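4.2 Cell layout and upkeep

The cell, known in the lab as Parari, is a pair of arms on one beam inside a three-walled enclosure. Its task is to tidy bathroom and kitchen clutter into a divided blue bin, a job most of us manage before breakfast and the cell manages before lunch. Figure 3 shows it from both of the viewpoints we rely on when checking the set-up. 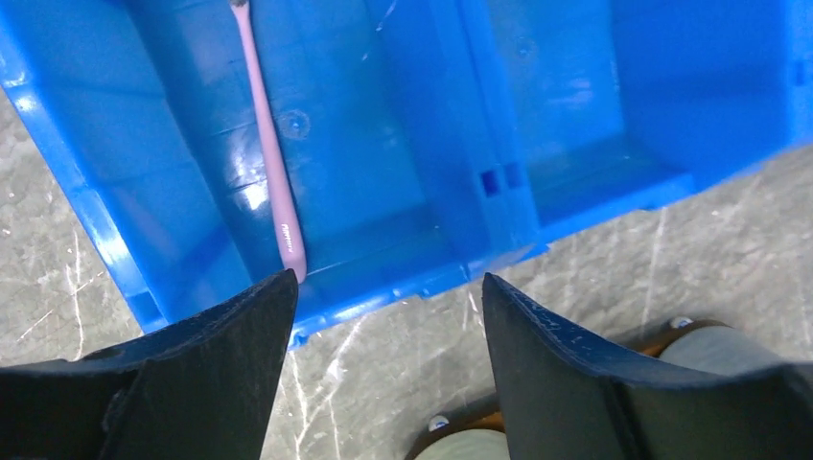
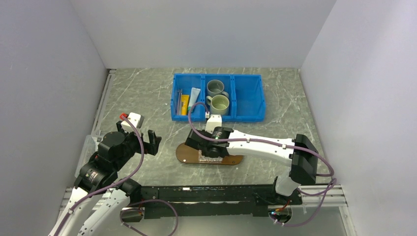 Figure 3. Wrist view (first) and workspace view (second) of the Parari cell, both with the blue bin.

Upkeep is dull and takes up more of the day than the research does. After every 60 runs we wipe the fingertips, which pick up scuffs and dust, and compare the wrist view with a stored reference. If the two fingertips have moved in the view by more than 5 pixels, the camera mount is loose and the run log is worth very little.

Cables come next. Each purple cable needs enough slack to follow the wrist through its full travel, and enough restraint to stay out of the bin. Clips on the long white segment help – up to a point. We replaced 3 cables before accepting that the loop should be set with the arm stretched out, as the Onyeka manual had told us on a page we had skipped.

Glossy blue plastic was a poor choice for the cameras. Glare on the ribs can pass for an object, so exposure is fixed by hand at the start of each session and left alone. Finger screws are checked every 2000 grasps, or sooner if the gripper starts to click.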